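Teaching by demonstration is a way to give a robot a new task without writing each movement as program code. A person performs the task through the robot, and the recorded movements become the basis of the robot's own behavior. The method has two main forms. In hand guiding, the teacher holds the arm and moves it directly. In remote control, also named teleoperation, the teacher moves a separate device and the arm follows.

Taking apart old computers is a common subject of such teaching. The cases differ from model to model, and the cables seldom lie in the same place two times. In the Trurard project, led by Siiri Mägi, 14 teachers recorded 533 demonstrations of this kind by remote control.

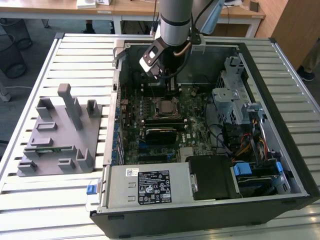 Why is one demonstration usually not enough?
A single recording shows one path for one starting position. When the part lies a little differently, the robot has no example of how to correct itself, so teachers repeat the task from many positions.

Hand guiding gives the teacher a direct feeling of weight and contact, but the teacher's hands can hide the work from the cameras. Remote control leaves the view free. It needs more practice, and Ramesh Dwivedi reported that new teachers in the project required seven sessions before their recordings were accepted.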